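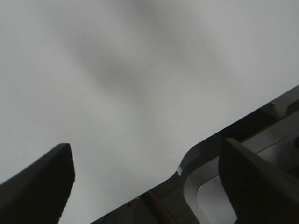

*Figure 7.1 Open gripper fingers at the edge of a white work surface, as recorded by the wrist camera.*

# Chapter 7: When the Arm Stops and Nothing Is Wrong

On a Tuesday in February, the kitchen-tasks cell at Brutcombe halted 173 times. Each halt was logged as a collision. The arm had hit nothing. The operator, Clodagh Keane, cleared each fault by pressing the reset button, and by mid-afternoon was pressing it without looking up.

Halt number 174 would have been a real collision, had a colleague reaching across the bench for a mug not pulled her hand back in time. Keane's thumb was already on reset. The incident report, a document of 2 pages, gave the cause as "operator inattention", a phrase that costs very little to type.

This chapter takes the longer route. We shall ask why the arm believed it was colliding, why the alarm was so easy to dismiss, and why the people who wrote the procedure had allowed the same button to mean both "I have checked" and "please be quiet".

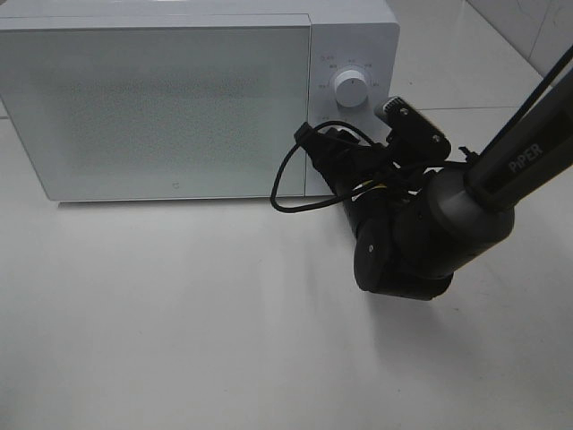 *Figure 7.2 The arm working at the dial of a microwave oven.*

Turning a dial is an awkward job for a collision detector. The arm must push against something in order to do any good, and the detector's whole purpose is to object to pushing. At Brutcombe the force limit had been copied from an earlier task, which involved moving sponges. A sponge gives way politely. A dial with a stiff spring does not, and the controller drew the only conclusion open to it.

The obvious remedy was to raise the limit, and somebody did, that same evening. There were no more false halts. Whether there would have been any true ones is the subject of Section 7.3, and of a long and rather bad-tempered correspondence with Zivircombe, who had supplied the controller software.

Before reading on, you should be comfortable with force limits and stop categories (Chapter 4). You will also need the Brutcombe fault log, printed in Appendix C with its 1510 lines intact. It is dull. Read at least the first 400 – the trouble starts well before the halts do.

## 7.1 False alarms and what they teach

An alarm trains the person who hears it. If it is wrong often enough, the lesson is that alarms may be ignored, and most of us are quick learners.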